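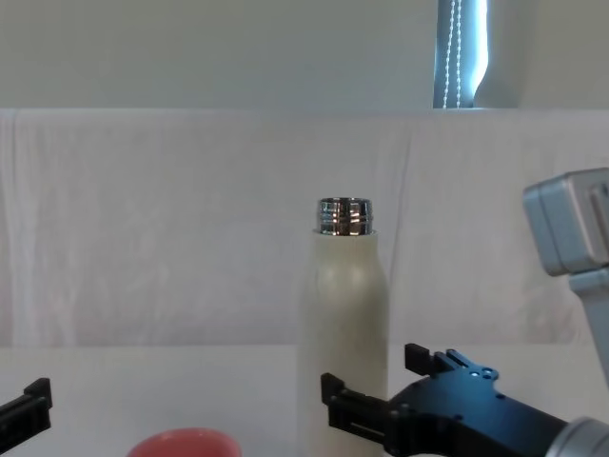 How much bleach goes in a water butt before you drink from it? None, if you can help it: roof water is for the garden, and the tap supply is what you store.

1/ Our tank at Flurcombe holds 1,000 litres. Mains fed, lid on, kept out of the sun. Algae needs light, so a black tank beats a clear one.

2/ Drain and scrub it every June. Rinse twice. Check the overflow mesh for holes while you're in there.

3/ For drinking, allow 2 litres per person per day. Cooking and washing are extra.

4/ The Dinel tap drips after 45 minutes of steady use. New washer ordered, will post the size when it's fitted.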